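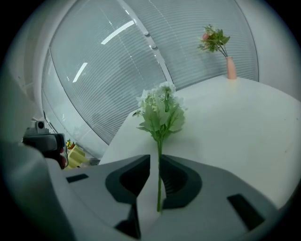

陈列部仿真花工序的示教工作自十月起列入正常排班，现就岗位安排、工时核算及后续分工向各站点同事说明，并在本版征求意见。该工序目前由持握式夹爪完成：操作员手持夹爪，夹住花束的茎，使花束保持直立，再按作业卡送往指定位置。白色花头下面叶片较宽，向两侧张开，夹持点应选在叶片以下的茎上，夹在叶片处的，该次动作按无效处理。靠窗白桌上的粉色花瓶属于作业区内的固定陈设，示教期间不得随意挪动。各站点如有不同做法，请在回帖中写明站点名称和班次，便于汇总。

发帖人：陈列运营_Manon Gauthier
版块：Prutska 员工论坛 / 岗位与流程
主题：关于仿真花陈列工序引入自动化后岗位调整的说明（征求意见）
发帖日期：12/16/22

一、现行安排

陈列部原有工序分为取花、整叶、入瓶、复核四段，由同一名陈列员连续完成。引入自动化之后，取花和入瓶两段拟逐步交由固定工位的机械设备执行，整叶和复核仍由人工承担。过渡期内，陈列员使用持握式夹爪完成取花和入瓶，动作数据用于设备调试。

目前参加示教的陈列员共11人，均为自愿报名，报名截止后未再增补。每人每班的示教次数以225次为上限，达到上限后转回整叶或复核岗位。上限由陈列部与安全事务处共同确定，班组长无权自行上调。需要佩戴头戴设备的班次，每段佩戴时间结束后须取下休息，休息时间计入工时。

示教期间，陈列员的计件奖励暂停，改按前一季度个人平均奖励发放。新入职、无前一季度记录的，按本站点同岗位平均数发放。

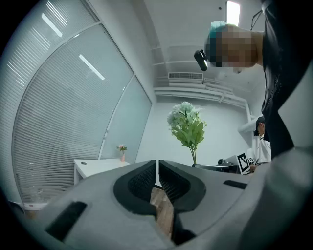 二、对岗位的影响

陈列部收到较多询问，集中在编制、考核和岗位名称上，现分别说明。

编制方面，Wendarska 站点和总部站点在过渡期内不减少陈列员岗位。过渡期结束以后的编制，将依据设备的实际运行情况另行讨论，目前没有既定方案，本帖也不作承诺。

考核方面，原考核表中的“单束完成时间”一项停用。夹爪操作速度低于徒手，继续沿用该项对参加示教的同事不公平。替代指标尚在拟定，初稿由 Tuulikki Väisänen 负责，预计先在总部站点试填。

岗位名称方面，人事系统暂时仍登记为“陈列员”。有同事提出应单列“示教员”，陈列部对此持开放态度，请在回帖中说明理由。

三、作业区纪律

作业区内的标定卡片不得遮挡、折叠或覆盖。卡片移位的，应停止示教并通知当班工程人员，操作员不要自行复位。

非当班人员进入作业区前须先与班组长确认。桌面上的花瓶、花材，每班交接时按交接单核对位置。

夹爪的夹持面由工程人员清洁，操作员不得使用带油性的擦拭用品。发现夹持面有破损，填报修单即可，不需要附加情况说明。

以上内容如与站点现行规定冲突，在本帖定稿之前以站点规定为准。

1楼　Mervin Sandhu（陈列员，总部站点）

已阅。对第一部分有两点意见。

其一，225次的上限是按班计算的，没有区分花材。茎细、花头重的花束，夹住之后手腕需要一直修正角度，和单枝花的负担不一样。建议按花材分档，花头重的一档降低上限。

其二，平均奖励的算法对旺季前后的同事影响较大。以前一季度为基数，恰好避开了节庆陈列，而示教占用的正是节庆班次。希望改用去年同期数据。

另外，本人认为示教工作应当单列岗位。陈列员做了多年，靠的是手感，现在要求把手感拆成一个一个动作，还要保持速度均匀，属于另一种技能。培训记录里目前没有体现。

2楼　wendarska_早班组

转达本站点早班意见：同意按花材分档，不同意单列岗位。

单列之后，示教员与陈列员的调班将受到岗位类别限制。Wendarska 站点人数少，同一个人上午示教、下午整叶是常态，一旦分成两类岗位，排班表每周都要报批。技能津贴可以解决的问题，没有必要动岗位类别。

关于头戴设备，早班反映松紧带调节范围不够，戴帽子的同事需要反复调整。请工程方面答复。

3楼　Saskia Donnelly（工程支持）

答复2楼关于头戴设备的问题。松紧带已向供应方 Viler 提出更换要求，新带到货前，请把带扣调至最外一格，仍觉过紧的，当班可申请改做不佩戴头戴设备的任务，由班组长在交接单上注明，不影响奖励核算。

设备前端的线缆较细，取下时请托住设备本体，勿拉扯线缆。

顺便说明夹持面的情况。夹爪内侧为带纹理的深色衬面，对细茎的抓持主要取决于夹持角度，加力的作用有限。近期收到的报修单里，有一部分写明“夹不紧”，工程人员到场检查，衬面并无异常，调整入夹角度后即恢复正常。请各班组长在班前会上提示一次。

4楼　Mervin Sandhu（陈列员，总部站点）

回复3楼。入夹角度的问题，陈列员是清楚的，作业卡上却没有写。作业卡只写“夹持茎部”，新来的同事只能自己试。如果角度对结果有影响，就应当写进作业卡，由工程方面给出范围，不宜在班前会上口头提示了事。

回复2楼。津贴的问题已经提过不止一次，至今没有书面答复。单列岗位的好处在于培训、考核和晋升都有依据，津贴随时可以取消。

5楼　Kwabena Ackah（安全事务处）

就次数上限和分档问题作如下说明。

现行上限是在试行期间根据操作员自填的疲劳记录确定的。记录表中设有花材一栏，但填写率偏低，当时不具备分档的条件。安全事务处同意重新统计。请各站点自下个排班周期起，务必完整填写花材一栏，样本累计达到每站点100班次后即可启动分档评估。

在评估完成之前，操作员感到手腕或前臂不适的，有权随时停止示教，不需要达到上限，也不需要说明理由。班组长不得以完成进度为由要求继续。发生此类情况的，可直接向本处反映。

夹爪的持握方式也请注意。机身较宽，不少同事习惯以单手拇指一侧承重，时间一长前臂容易紧张。培训材料中有两种持握方式，均可使用，建议轮换。

6楼　fehr_夜班_整叶

Fehr 站点没有参加示教，但整叶岗位已经受到影响，在此一并反映。

原来一束花由一个人从头做到尾，叶片哪里压住了，取花的时候顺手就理好了。现在花束送到整叶台时，叶片常常挤在一侧，整叶的人要先松开再重新理，耗时增加。整叶的考核时间却没有改，仍是旧标准。帖子里写“单束完成时间”停用，请明确整叶岗位是否也在停用范围之内。

个人意见，夜班多数同事并不反对自动化，取花、入瓶重复度高，交给设备可以接受。大家担心的是剩下的工序越分越细，最后每个人只做一小段，花摆出来是什么样子，做的人自己都看不到。这一点请陈列部认真考虑。

7楼　陈列运营_Manon Gauthier（发帖人）

集中答复如下。

关于6楼所提考核范围：停用自发布之日起适用于全部四段工序，含未参加示教的站点。原帖表述不够完整，定稿时将补充。Fehr 站点如仍按旧标准计分，请站点负责人与本部联系更正，已经计分的一并调整。

关于1楼所提奖励基数：去年同期数据可以调取，但入职不满一年的同事没有对应记录。拟采用就高原则，即前一季度平均与去年同期平均两者取高。该方案需财务确认，确认之前仍按原帖执行，差额以后补发。

关于4楼所提作业卡：同意修改。请工程支持提供入夹角度的允许范围，由总部站点陈列员试用后写入。

关于6楼第二段意见：本部已有记录。目前考虑的做法是，整叶与复核由同一人完成，并在每个班次保留一部分由一人全程完成的花束。比例尚未确定，欢迎提出建议。

8楼　wendarska_早班组

关于“一人全程完成”的花束，本站点持保留意见。

早班试过类似安排，结果两种流程在同一张台面上交叉，交接单要填两份，花材清点也容易出错。如确需保留，请单独划出台面，并配备单独的花材筐。站点目前场地有限，短期内做不到。

此外，同一班次里谁做全程、谁做示教，由班组长指定还是轮流，原帖没有规定。做全程的同事较为轻松，这在班组内部已经引起议论。

9楼　Mervin Sandhu（陈列员，总部站点）

8楼所说“做全程较为轻松”，本人不同意。全程制作要对成品负责，复核不过要返工，示教动作无效只是重录一次，两者无法直接比较轻重。

场地问题确实存在，总部站点也并不宽裕，但总部站点做法是按时段划分：前半班示教，后半班全程，台面中间清一次。交接单仍为一份，分上下两栏。Wendarska 站点可以参考，表格模板本人可以提供。

10楼　Tuulikki Väisänen（考核与培训）

替代考核指标初稿已完成，摘要如下，全文见培训文件夹。

示教岗位考核有效率和记录完整度，不考核速度。有效率以工程人员抽检结果为准，操作员可申请复检一次。

整叶岗位考核一次通过率。来料叶片严重挤压的花束，整叶员可标注“来料异常”，不计入统计。标注由复核员确认。

复核岗位暂不设量化指标，以抽查记录代替。

试填期为3个排班周期，试填结果不与奖励挂钩。试填期间收到的意见，将逐条答复并在本版公开。

培训方面补充一点。部分同事用夹爪时，视线一直停在夹爪指端，忽略花头的朝向，花束放下后正面偏转，复核时只能重放。培训中已增加对应练习，由一人用夹爪夹持花束示范，另一人在旁持另一把夹爪跟随，之后互换。 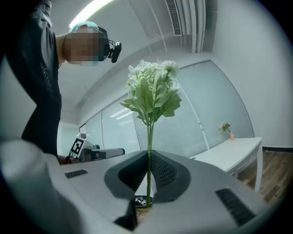
参加示教之后，还能不能申请调回原来的陈列岗位？

由本人向班组长书面提出，自下一个排班周期起调回，原岗位和原班次予以保留，考核记录不作任何标注。

以上为培训中被问及次数最多的一项，请各班组长统一按此口径答复。

11楼　fehr_夜班_整叶

感谢7楼和10楼答复。“来料异常”由复核员确认一项，请再斟酌。夜班只有一名复核员，高峰时段等待确认的时间较长，花束积压在台面上，反而容易压坏叶片。建议先放行，班末集中确认。

另请说明，标注数量较多的班次，是否会反过来影响上一工序的考核。如果会，整叶员恐怕不愿意如实标注，大家都是一个班的同事。

12楼　Tuulikki Väisänen（考核与培训）

答复11楼。

同意改为班末集中确认，试填期即按此执行。“来料异常”仅用于排除统计，不计入示教岗位考核，不向上一工序操作员个人反馈，只按花材汇总后提供给工程支持。初稿将补充这一条。

13楼　Saskia Donnelly（工程支持）

答复7楼。入夹角度范围已整理，连同茎部夹持高度一并写成作业卡附页。宽叶花束与细叶花束分列。总部站点试用后，如与实际手感不符，请直接在附页上批注，不必另写报告。

固定工位设备的情况，有同事私下询问，在此统一说明。设备目前能够完成的任务以单束入瓶为主，花瓶位置变动较大时仍需人工介入。大约一半的介入发生在花茎接近瓶口的阶段。介入操作由谁承担，属于岗位安排问题，工程支持不作决定，但建议由有陈列经验的同事担任，判断花束该不该重放，工程人员并不在行。

14楼　Mervin Sandhu（陈列员，总部站点）

13楼最后一段很重要，请陈列部正式答复。如果介入岗位由陈列员担任，就应当在设备投入使用之前完成培训，而且要写明介入员同时看管几个工位。本人在之前的会议上问过看管数量，没有得到明确答复。

附页收到后愿意参加试用。

15楼　Kwabena Ackah（安全事务处）

就14楼所提看管数量补充：在安全事务处出具意见之前，任何站点不得安排一名介入员同时看管一个以上工位。该限制即时生效，不受本帖征求意见进度影响。

16楼　wendarska_早班组

已向9楼索取交接单模板，本站点拟试行按时段划分的做法。对单列岗位的意见不变，请在汇总时分别列出赞成与反对两方，不要合并为一条。

17楼　陈列运营_Manon Gauthier（发帖人）

现将待办事项列出，已有结论的写入定稿，未有结论的保留在本帖继续讨论。

写入定稿：考核停用范围覆盖四段工序；操作员可随时停止示教；调回原岗位的办理方式；“来料异常”班末集中确认；介入员看管工位的限制。

继续讨论：示教员是否单列岗位，两方意见将分列；全程制作花束的比例及台面安排；次数上限按花材分档，待安全事务处评估；奖励基数的就高方案，待财务确认；介入岗位的人选和培训时间。

介入岗位一项，本部倾向于由陈列员担任，正式答复另行发布，发布前会先与参加示教的同事当面沟通。站点意见请继续在本帖回复，私信收到的意见不列入汇总。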